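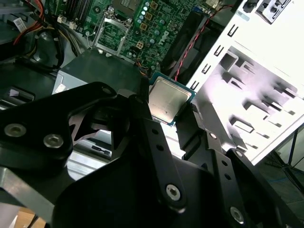
Can a home-built arm put a desktop processor in its socket without wrecking the pins? Sometimes, if you set everything up for it first, and I still wouldn't let it near a board I cared about.

I say this as someone who has now put 384 dollars into parts for the one in my garage. The write-ups that got me started made it sound like a weekend job. Mine began in February, and the fingers have been redrawn more times than I want to admit.

Gripping a chip by its edges is the easy bit. Getting it level is where I lose faith. The socket wants the processor dropped flat, with no sideways push at all, and a two-finger grip loves to let a square thing tilt. Inês Cardoso, who shares the bench at Wultside with me, thinks a softer pad would fix that. Maybe. I tried one and the chip stuck to it.

We practice on an old Dell board with the load plate up. Out of 137 logged attempts I count 50 as good, and I was being kind to a few of them. A person with clean fingers does this in seconds and doesn't need a log.

Nelu Dobre keeps telling me the wrist camera will sort it out once the software is better. I've heard that about every version of the software. Cetus (our name for the arm, don't ask) sees the socket fine. It knows where to go and then arrives crooked.

Next I'm swapping the finger screws for shorter ones and slowing the last bit of travel way down. If the tilt is still there after that, the arm goes back to sorting bolts.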